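Unit 6: Paper and String Forms over a Balloon
Course handout, Kinnunen Craft Workshop

This unit covers the round shell, the base for the lampshade and bowl projects later in the course. Read it through before you blow anything up. The forms need a full night to set, so work left half finished at the end of class is usually lost.

Materials, per student
One balloon, plus a spare
White glue, one cup
String or torn tissue, your choice
Flat brush
A towel for the table
Pattern cards from the Postero set

The Skekine supply shelf has string in rolls of 196 feet. One roll is enough for two shells if you don't double the wraps. Sign for what you take.

Setting up
Wipe the table and lay the towel flat in front of you. Put the cards at the back, away from the glue. The coating stays tacky for up to 60 minutes, and a card that touches it will not come clean.

Blow the balloon to the size of the finished shell and no bigger. A balloon filled to its limit goes soft overnight and the wall wrinkles. Pale colors are fine – the glue shows up white on them while you work, but you have to look at it from an angle.

Gluing
1. Thin the glue with a little water. It should run off the brush in a string.
2. Start at the top and brush downward, turning the balloon as you go.
3. Check the lower half. Glue travels down the sides and collects at the bottom in a hanging drop. Lift the drop off with the brush before you lay any string, or it will set as a hard lump under the shell.

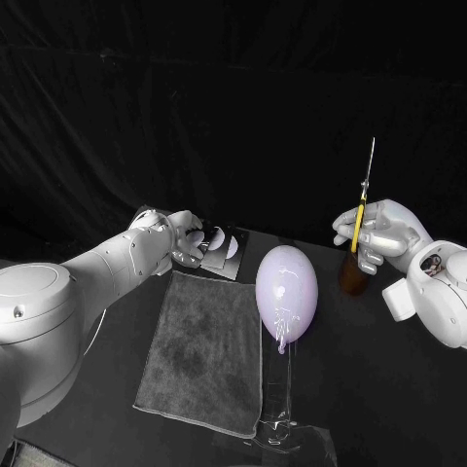 4. Lay the first wraps from top to bottom, then cross them. Keep the gaps smaller than a thumbnail.
5. Brush a second coat over everything and clear the drip again.
6. Hang the form from the drying rack by the knot. Leave space between forms – they stick to each other.

Choosing a pattern
The cards used in this unit are the black ones with white circles and half-moons. Pick one before gluing and copy its spacing when you place your tissue pieces. Full circles suit the widest part of the balloon. Half-moons go near the top, where the curve is tighter and a full circle would pucker.

For next class
Bring your dried form, still on its balloon. We will let the air out slowly through a small cut at the knot. Read pages on edge trimming in the Votitz workbook and bring small scissors.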